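Flevero Gallery Block for blogs
Plugin, version 5. Updated June 18, 2026

Adds picture galleries to your posts without slowing the whole page down. Drop it in, pick a layout, done. Works with most themes, old ones too, and it doesnt touch your existing posts unless you tell it to.

Comes with 8 layouts. Grid, strip, single with caption, and so on. Captions go under the picture by default, can be moved to the side in settings. Demo post below uses the Londik theme, all defaults left on.
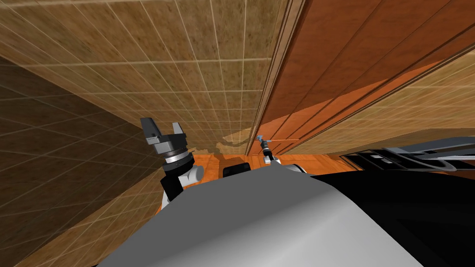

Arm and gripper, tiled room. Single layout, caption on.

What you get
Lazy loading, on from the start. Alt text box right there in the editor, no hunting through menus. Bulk import from your old gallery plugin (Carretero and Hirach formats both fine, others ask first). Shortcode if you prefer typing.

Strip layout is the one most people go for on long posts. Keeps the text column narrow and the picture wide. Switch it off on phones if your theme has a sticky sidebar, they fight.

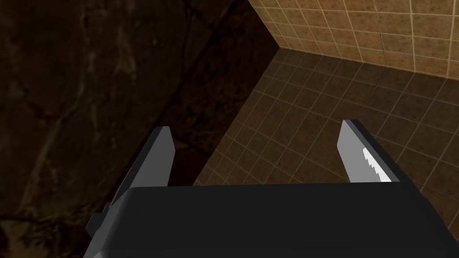
Licence and price
One site, one year of updates, 227 kr. Renewal same price. After the year it carries on working, just no updates or email help. Moving to a new domain is free, send us both adresses.

Not included: video, slideshows with music, watermarks. Watermarks maybe in September.

Biggest blog we've tested on had 1321 posts. Import took a while but got there. Do a backup first please.

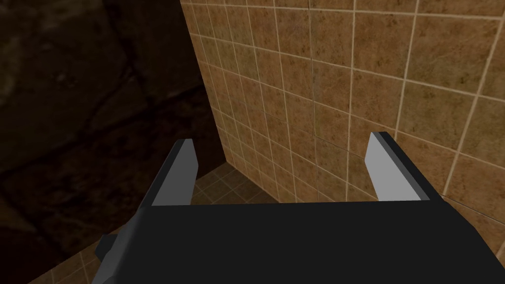 Olaia Lorente
Wrote the import tool and this page. If the import stops halfway, dont start again from the top, press Resume. It picks up at the last finished post. Broken captions nearly always mean stray quote marks in the old shortcode, there's a clean-up button under Tools.

Layout questions go to Aurelio Manzano, use the form. Reply in about two working days, put your licence number in the subject line.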